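Unit 5: Woven and Pressed Cloth
Instructor: Bjarke Østergaard

1. Felt has no warp or weft. Wool fibers lock together under moisture, heat and pressure.
2. Weight is given in grams per square meter. The Skalondale sample is 436.
3. Felt does not fray when cut, so edges need no hem.
4. Creases: steam lightly from the back and leave flat overnight. Bring your notes on this to lab Thursday.
5. Green felt as a table covering, with some wrinkling.

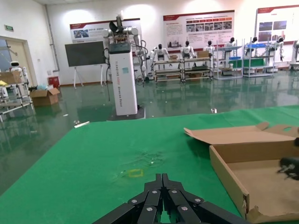

Reading for next week: Reinholz, chapter 21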